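Finska halts gripper runs at Kirville after depth fault

2023-03-29

Finska has suspended automatic approach moves on its Kirville handling cell after a gripper drove into a fixed surface at working speed in February. There were no injuries. Both fingers were bent and the wrist flange was replaced.

The fault was traced to the distance estimate used in the last part of the approach. On coarse, evenly patterned surfaces viewed at a steep angle, the software matched the wrong patches of texture and reported more clearance than there was. In the February run the error reached 30 mm. The force limit tripped, but only after contact.

Plenbridge, which supplies the control software, repeated the approach in simulation. Of 2431 simulated runs, 601 ended with the arm closer to the surface than the permitted margin. Most of those used low light settings. Runs against smooth panels stayed within limits.

A revised build, now in testing, caps approach speed at 100 mm per second and stops the arm when two successive distance readings disagree. It also logs the raw readings, which the earlier build discarded.

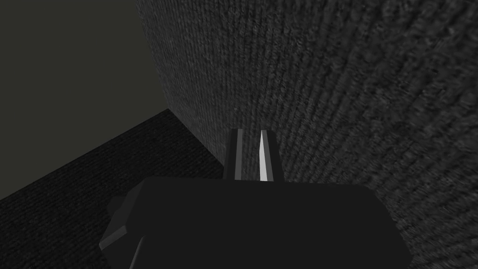
Irfan Rahman said the speed cap would lower the force of an impact but would not correct the estimate, and that he wanted a separate contact sensor on the fingers before the cell went back to automatic. Hidayat, which runs the same software on two lines, has switched both to manual approach until the new build is released.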